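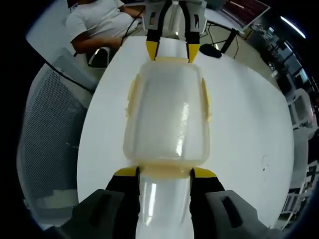
Net run rate when the other side is bowled out – Prelen and the league table disagree

Posted in Scoring and Umpiring, August 2024

Posted by deepfineleg

I keep the book for Hornavcombe seconds and also enter our matches in Prelen, which works out net run rate for us. The figure it gives does not match the one on the league's own table and I would like to know which is right before the last round of games. We are level on points with the side above us.

The Olatunji Cup group matches are 40 overs a side. Our first was against Kistholm. We batted first and made 309 for 8 in the full 40 overs. They were all out for 219 in 31.4 overs. Prelen gives us a net run rate of +0.809 for that match. The league has +2.250.

In the second match the opposition made 262 for 6 from 40 overs and we passed it in 38.3, finishing on 263 for 5. That takes us to 572 runs scored in the two matches. The league has us at +1.274 overall. Prelen has +0.575.

I have checked the totals and the overs in both places and they agree, so the difference must be in how the rate is worked out. I also tried it on a calculator and got a third answer, +1.293, which matches neither of them.

The competition rules say only that teams level on points are separated by net run rate. They do not define it.

Posted by third_umpire_off

The league is right. There are two separate problems in what you describe, one in Prelen and one in your calculator working.

Net run rate is the runs you score per over, less the runs scored against you per over, using totals for the whole competition. The usual rule is that a side which is all out is treated as having faced its full quota of overs. Kistholm's 219 is therefore divided by 40. The 31.4 they lasted is ignored.

Match one, done properly:

309 divided by 40 is 7.725
219 divided by 40 is 5.475
Difference +2.250

Match one, as Prelen has it:

309 divided by 40 is 7.725
219 divided by 31.667 is 6.916
Difference +0.809

The second version rewards the batting side for losing its wickets quickly. A team bowled out in 20 overs would have a better scoring rate than one that batted through for the same total. The full quota rule exists to stop that.

Your own figure is wrong for a different reason. 38.3 overs is 38 overs and three balls, which as a decimal is 38.5. I think you divided 572 by 78.3. The divisor should be 78.5.

572 divided by 78.5 is 7.287
481 divided by 80 is 6.013
Difference +1.274

Put 78.3 in and you get +1.293, which is what you had. To convert, divide the odd balls by six: one ball is .167, two is .333, three is .5, four is .667 and five is .833. 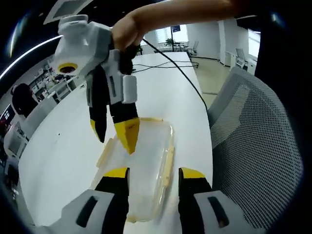
Does the full quota rule still apply if a side is all out while chasing?

It applies in either innings. A side bowled out second is charged with all the overs it was entitled to face, exactly as a side bowled out first would be. A side that reaches its target is charged only with the overs it used, so your 38.3 in the second match stands.

As for Prelen, look in the competition settings before you report it as a fault. In the version I use there is an option for how an all-out innings is counted, and a competition that somebody has set up by hand may have it switched off. Changing it should make the app rework the earlier matches. If it does not, open each scorecard and save it again.

Posted by mid_wicket_mike

Just take the average of the two match rates. That is what we did in our league and it was close enough.

Posted by third_umpire_off

It is close here, but it is a different sum. The match rates are +2.250 and +0.281 and their average is +1.266, against the correct +1.274. Averaging gives a short match the same weight as a full one. With one rain-reduced game in the group the gap can be large enough to change the order of the table.

Posted by longhop_ledger

Agree with the working above. A few things to add from a league where we had to write the rule down after a dispute.

First, "all out" needs a definition. If a side starts with ten players, or a batter is injured and cannot go in, the innings may close with fewer than ten wickets down. We count any completed innings of that kind as all out, so the full quota is used. Without that sentence two scorers can submit different figures for the same card and both have an argument.

Second, reduced matches. If the overs are cut before the start, the quota is the reduced number. Say both sides are given 30 overs and one is bowled out in 22: the divisor is 30. If overs are lost part way through and a revised target is set, the common method is to credit the side batting first with the revised target less one, over the overs allotted to the side batting second. Check that your league follows this, as some small competitions leave the original score in.
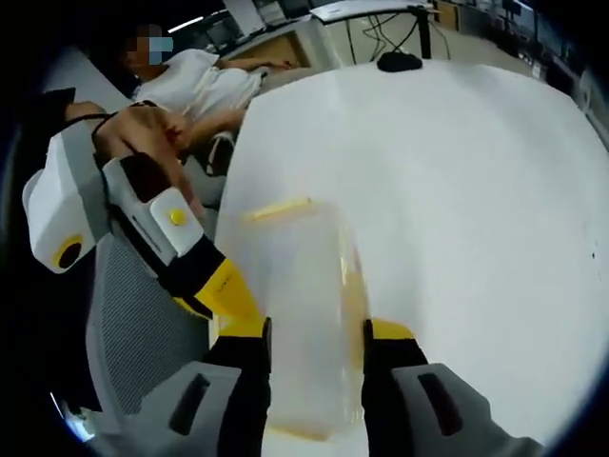 Third, abandoned matches. A no result is left out altogether – runs and overs, for both sides. It is easy to forget this in a spreadsheet where the innings has already been typed in. We had one side carrying 14 overs of batting from a washout until October, by which time the trophy had been engraved.

Fourth, wides and no-balls. The runs count in the total but the deliveries do not count in the overs. If you add up balls bowled from the bowling analysis, make sure the extras have not been included, or the divisor will be too large.

For the last round I would keep a running sheet with four columns: runs for, overs for, runs against, overs against. Enter overs as balls if you can. Your 78.3 overs is 471 balls, and you multiply by six at the end. It removes the decimal problem completely.

Posted by deepfineleg

Thank you, the all-out option in Prelen was off. With it switched on the first match reads +2.250 and the total is +1.274, the same as the league. I have changed my sheet to balls as well.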